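Re: [practice-list] Fluid pump alarms and overnight charting
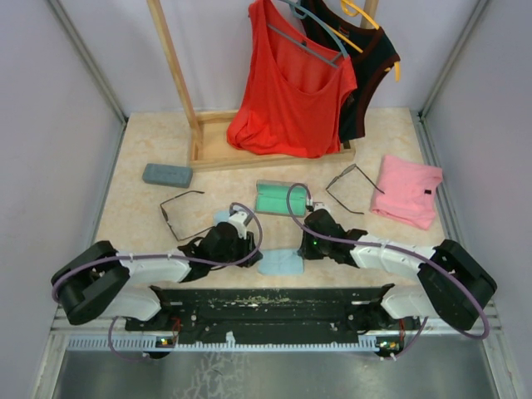
Light blue cloth on the table, rack with two sleeveless tops behind.

Ward, all,

Replies inline, in the order you raised things. I have cut the parts of your message that Mieke already dealt with.

Ward Hermans wrote:

> We moved to the Ferneo pumps in March and the cat ward is much
> happier with them than with the old gravity sets. Two problems
> remain. The first is the occlusion alarm, which goes off several
> times a night on cats with a line in the front leg. The night nurse
> resets it, it runs for a while, and it goes off again.

We had the same thing. Before you touch the pump settings, look at where the catheter sits relative to the elbow. A cat that sleeps curled up will bend the leg far enough to close the vein or kink the line, and the pump is then correct to complain. On our ward most of the repeat alarms came from lines placed a little too high, with the tip lying close to the bend.

Things we changed:

The leg is now dressed with one more layer of padding behind the elbow. It is not a splint and should not be put on like one. The toes stay visible and are checked for swelling at each round.

The extension line is looped once and taped to the dressing, so that a turn of the body does not pull on the hub.

If a cat sets the alarm off more than twice between rounds, the line is flushed by hand and the site looked at. If there is any resistance, heat or wetness, it comes out and goes in the other leg. Nurses no longer need to ring the vet for permission to do this.

Only after all of that did we raise the pressure limit by one step, and only for adult cats. I would not raise it for kittens. A higher limit means the pump takes longer to notice that fluid is going under the skin, and in a small leg there is little room for it.

Luuk Aerts asked off list whether the back leg is better. It alarms less. It also gets dirtier, and ours dislike having it handled. We keep it for cats who have run out of front legs.

> The second is volume. The pump shows a running total, but it is
> cleared when the set is changed. We had a cat in for kidney
> treatment last month where the sheet and the pump did not agree, and
> we could not work out afterwards which was right. The total on the
> sheet for the whole stay was 2,882 ml. The bags say otherwise.

You will not recover that figure now, I think. Count the empty bags if they were kept, allow for what was run through to prime each set, and treat the answer as an upper limit. We use 1,000 ml bags for the big dogs and smaller ones for cats, and someone once hung the wrong size for a cat and charted it as the usual one. That alone would produce a gap like yours.

For the future, the total has to be written down before the set is changed, in its own column. We had it in the notes column and it was missed. Our sheet now has the following columns, left to right:

Time
Rate set
Pump total
Carried over
Stay total
Weight
Initials

"Carried over" is zero until the first set change. After that it holds the last pump total before clearing, plus whatever was carried over already. "Stay total" is the sum of the two columns to its left. It is dull arithmetic and it does get done wrongly at four in the morning, so the day nurse repeats it at handover.

Weight is on the same sheet on purpose. A cat gaining weight on fluids with no matching output wants looking at, whatever the pump says. Same scales each time, dressing on, line unhooked. For heart cases we weigh every 3 hours overnight and the vet sets a weight at which the fluids are stopped and a call is made. The number is written at the top of the sheet in ink.

> Does anyone use the Karakaya software for this? Kiros Hadgu says it
> reads the pump directly.

Kiros is right that it reads the pump. We tried it for a few weeks. It takes the rate and the running total over the cable and puts them on the chart without anyone typing. It did not, in the version we had, carry the total across a set change, so it had precisely the fault you describe, only with a tidier graph. If this has been put right since, I should like to hear from someone using it. The Skirkel module does carry the total but wants its own tablet for each ward, and we did not go further with it.

We are on paper for fluids and on the computer for everything else. The sheet is scanned at discharge.

> Last question. How are people cleaning the pumps between patients?

Wipe, wait the full contact time on the disinfectant label, wipe again with water. Do the clamp and the underside of the handle, as both are usually missed. No spray near the door or the sensor; spray got into one of ours and it reported air in the line until it was sent away. After a cat with suspected ringworm the pump goes to isolation and stays there until the case is closed.

Mieke Maes has our current sheet as a file and can send it to anyone who asks. Please change the practice name at the bottom before you print it. Two clinics so far have not.

Willy Van Beek
Wultari Veterinary Clinic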